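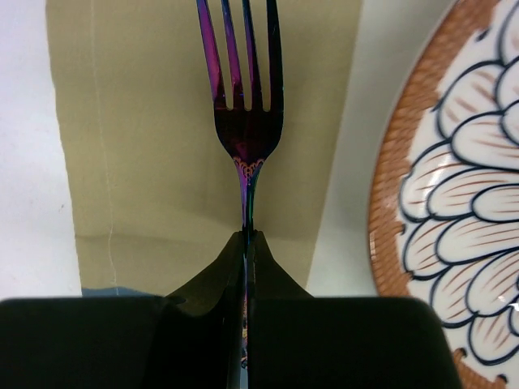 Nistcombe Community Boards > Home and Kitchen > Colored flatware and the dishwasher

semley_road
We bought a set of the colored stainless flatware in February and I want to know what other people do with it. The leaflet says dishwasher safe. My sister-in-law says hers went dull on the tips inside a year. We are a family of five and I am not going to hand wash forks every night. Has anyone run this stuff through the machine long term?

tandem77
Two years here, the purple and blue kind. Every load goes in the dishwasher. Forks are fine, and the knives have faint scratches near the handle from knocking into each other. I put them in with the handles down and don't crowd the basket.

Gravel Pete
It depends what the color is. There are two or three ways of doing it and the stores call all of them "rainbow" or "titanium." A coating put on in a vacuum chamber holds up pretty well. Paint or lacquer doesn't. If it cost $3 a place setting I would assume the cheap kind.

semley_road
Ours was $156 for service for eight, so not the cheapest. The box doesn't say how it was done.

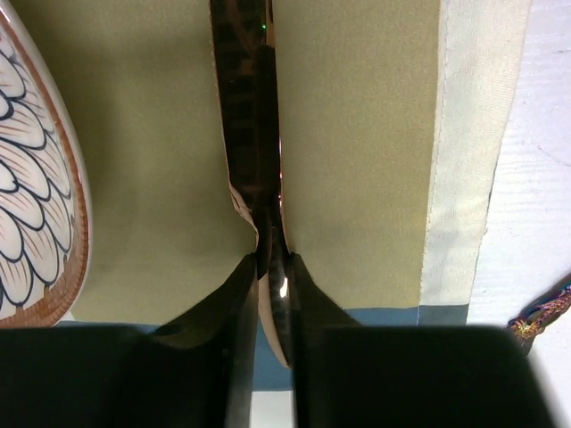 Svenja Gisler
Moderator, Home and Kitchen

I sold tableware for a long time before I retired, so a few points.

Lemon-scented detergent is the first thing to drop. The citric acid is hard on some finishes. Use a plain powder or gel and a little less than the line on the cup.

Skip the heated dry. Open the door when the wash ends and let the load air out.

Don't soak them overnight in salty or acidic water. Tomato sauce and vinegar dressing should be rinsed off the same evening.

Keep them away from plain stainless in the same basket compartment. The scratches tandem77 mentions come from that as often as from the knives.

tandem77
I never mixed them with other flatware. It's all one set. So it has to be the knives.

Svenja Gisler
Then yes, the knives. Lay those flat on the top rack if you have one.

marrow
I'll disagree with the moderator on the detergent. I have used lemon tabs the whole time, 223 loads last year going by the counter on my machine, and I can't see any change. I think people blame the soap when the set was poor to begin with.

Gravel Pete
One set in one house doesn't settle it. What's your water like? Ours is very hard and everything comes out with a white film, colored or not. That film is what most people mean by "dull." A wipe with diluted white vinegar and a quick rinse takes it off.

Svenja Gisler
A quick wipe is fine. Just don't leave them sitting in it.

marrow
Soft water. That could be it, I'll give you that.

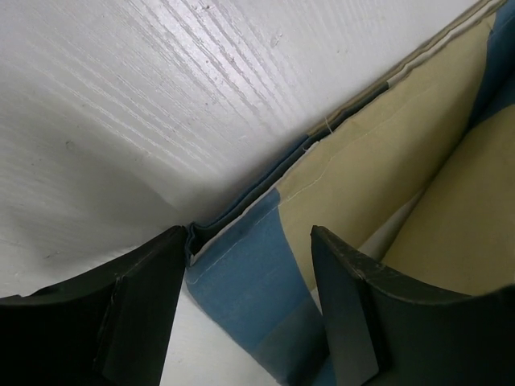

Photo: Ourania Panagiotou

opanagiotou
We do hand wash ours and it takes five minutes. Soft cloth, regular dish soap, dry right away. The green pad will leave marks on the first use, so keep those for pans. Ours are the Belay pattern and I was told at the store that replacements are sold by the piece, so one bad fork doesn't mean a new set.

semley_road
Good to know about single pieces. I'll ask where we got ours. For now I'm going with plain powder, no heated dry, and knives up top. I'll hold back one fork and wash it by hand so I have something to compare to.

Gravel Pete
Mark it somehow or it'll be in the drawer with the rest by the weekend.

semley_road
It's going in the cupboard with the good plates. I'll post again in a few months.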